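Home / Talks / Notes and slides / Past speakers / Contact

The Snack Box: A Short Defence
Speaker notes, community hall session, evening

Start without the microphone. If they can't hear me at the back they can move up, there are always seats at the front.

Ask who has a snack drawer. Wait. Ask who has a second one that the household doesn't know about. Wait longer.

My claim for tonight is modest. Most of us store snacks as if we were hiding evidence. Top shelf, behind the rice cooker, inside a tin marked "flour". Then we forget, buy more, and find the first lot two summers later when the chips have gone the texture of a business card.

I kept receipts for 4 months. I spent more than 600 dollars on things I was apparently saving for guests. We had guests once. They brought their own.

(Pause for Delphine, who was one of the guests and will want to heckle.)

So, the open box. No lid, no tin, no system with coloured labels. Any cardboard box with sides low enough that you can see what's in it from your chair. Put it on the table, on a cloth you don't mind shaking out, and fill it with the lot.

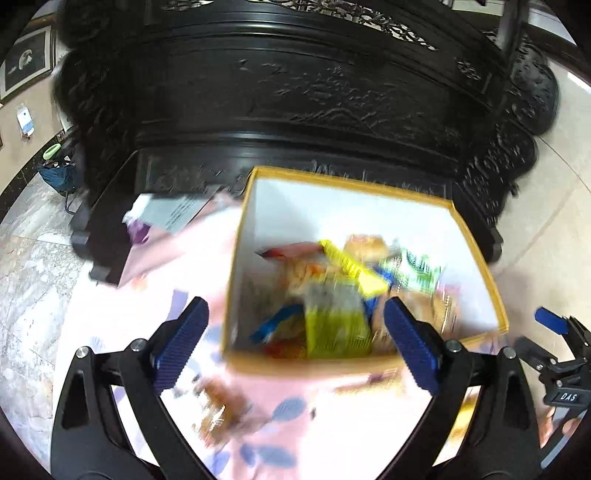 Now, people object to the mixing. Tobias Kowalczyk wrote to me after the last talk to say that sweet and salty should never share a container. Tobias owns a Jarnix drawer divider and I respect his journey. But a mixed box gets eaten evenly. Sort it by type and you'll finish the chocolate by nine o'clock and be left with a neat row of rice crackers.

Stand a few packets upright. Lay them all flat and the bottom layer becomes archaeology. Bright wrappers do the rest of the work - somebody was paid good money to make them that colour, so let them earn it.

Keep the paperwork near the box if you must have paperwork. A shopping list is fine. A calorie chart is a hostile act.

On furniture. You may own a big dark carved cabinet that came down through the family and frightens children. Mine used to hold the snacks. It's a lovely thing and a terrible pantry, because opening those doors sounds like a ship going down and everyone knows what you're up to. Let it hold the good plates.

Crumbs: there will be crumbs. Next slide.

Refill in January, when the leftover Christmas packets go cheap, and again whenever you can see cardboard at the bottom. 60 dollars does our house nicely.

Finish on the flour tin story if there's time. If there isn't, tell them to ask Booker at the tea urn.

Comments

Esperanza Mahmoud: Went home and checked. Two drawers and a boot box. Not happy with you.

Tobias Kowalczyk: I stand by the divider.

Keisha Haddad: What was the flour tin story? Booker had gone by the time I got to the urn.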